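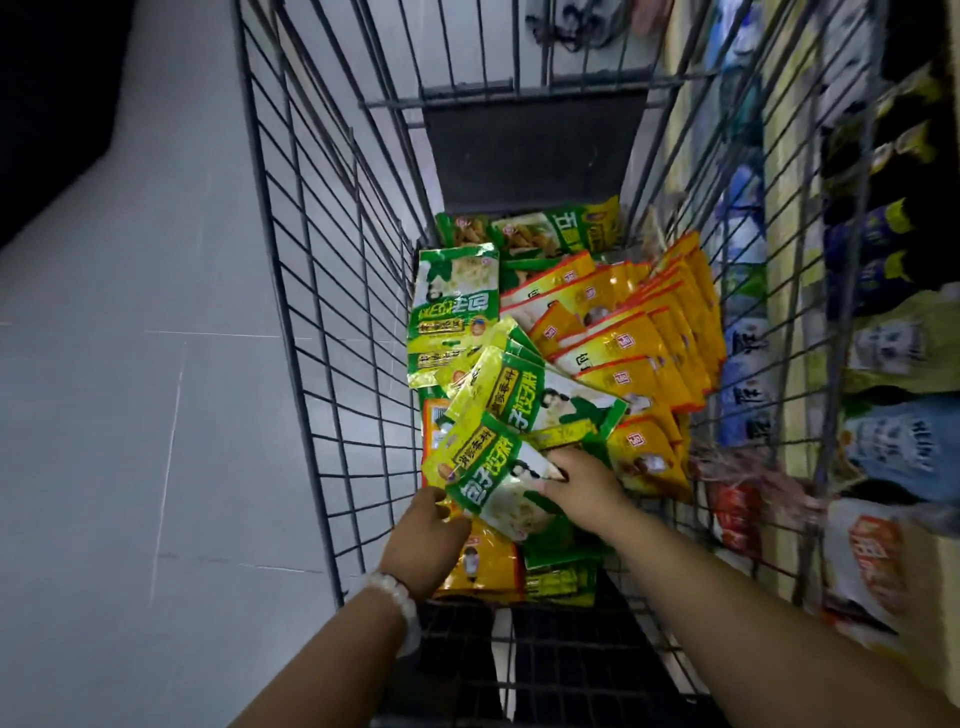
Plilwood Market delivers groceries to homes and apartments in Allano and Bustamante, and most orders go out the same day they are placed. You build your order on our website or by phone, and a shopper picks it in our store on Valora Avenue. Everything is picked by hand into an ordinary wire shopping cart, including small items such as seasoning packets for dumpling and bun filling, and then packed at the service desk. The answers on this page cover the questions we get most often.

Where do you deliver?
All of Allano, and Bustamante as far north as the rail line. Enter your zip code at checkout to confirm. If your street is on the edge of the area, call the store and we will check the route for you.

Is there a minimum order?
Yes. Delivery orders must come to at least $50 before tax. There is no minimum for pickup.

What does delivery cost?
The fee is shown at checkout before you pay. It depends on the delivery window you pick. Evening windows cost more than morning ones. Pickup is free.

How late can I order for same-day delivery?
Orders placed by 2 p.m. can go out the same day if a window is still open. After that, the first available window is the next morning. The days before Lunar New Year in February fill up early, and we open those windows a week ahead.

Can I change my order after I place it?
You can add or remove items until the order status changes to "Picking." Go to My Orders and choose Edit. Once picking starts, call the store. We can usually take an item off at that stage but may not be able to add one.

What happens if something is out of stock?
Next to each item you can choose "Substitute," "Call me," or "Leave it out." If you choose nothing, we leave it out and you are not charged. A substitute is never billed at more than the price of the item you ordered.

How do I order the right flavor of a sauce or seasoning?
Many of our imported products come in packages that look alike. Search by the product name in English or Chinese, or type the item number from the shelf tag. If you only have an old wrapper at home, email us a photo of the front and we will look it up.

How are meat and vegetables priced?
By weight. The price at checkout is an estimate, and your card is charged the final amount after the items are weighed.

Do I have to be home?
For frozen and refrigerated items, yes. Dry goods can be left at the door if you check that box. We do not leave orders in apartment lobbies.

How do I return something?
Bring it to the service desk with the receipt, or report it under My Orders. Damaged or missing items are refunded to the original card. Opened packages can be returned only if there is a problem with the product.

Plilwood Market, 1,287 Valora Avenue, Allano | Contact us | © 2021 Plilwood Market. All rights reserved. | Back to top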